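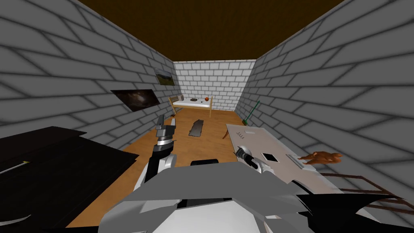
November
By Shahram Khosravi and Hazem Tawfik
12 shares | 8 comments

4.2 Tidying tasks

We tested the Baneck policy on household tidying in the Danladi simulator. Each task names one object and one goal location, and the policy runs until it reports completion or the time limit expires. Of the 68 trials, 10 ended with the object at its goal. Most failures occurred at the grasp stage, before any transport was attempted. Navigation errors were rare and are treated in Section 4.4. 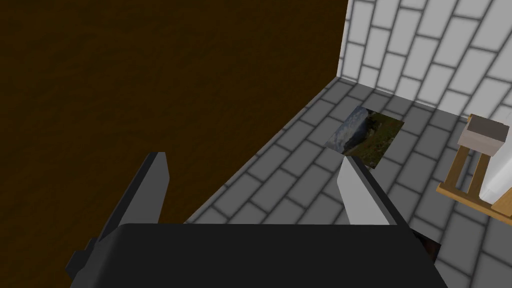
Figure 3. Wrist view, floor pickup task.

Flat objects remain the hardest class for a parallel gripper. The fingers must either slide under an edge or pinch the object against the floor, and the Meratus planner we used as a baseline supports neither motion. In Figure 3 the target is a landscape photograph lying flat near a corner, with an easel standing to the right, so the set of usable approach angles is small. The tip of the right finger also overlaps part of the photograph in the wrist view, which degrades the pose estimate during final approach. Adding a second viewpoint reduced this error but did not raise the grasp rate. We conclude that floor pickup of thin items is not yet ready for home use.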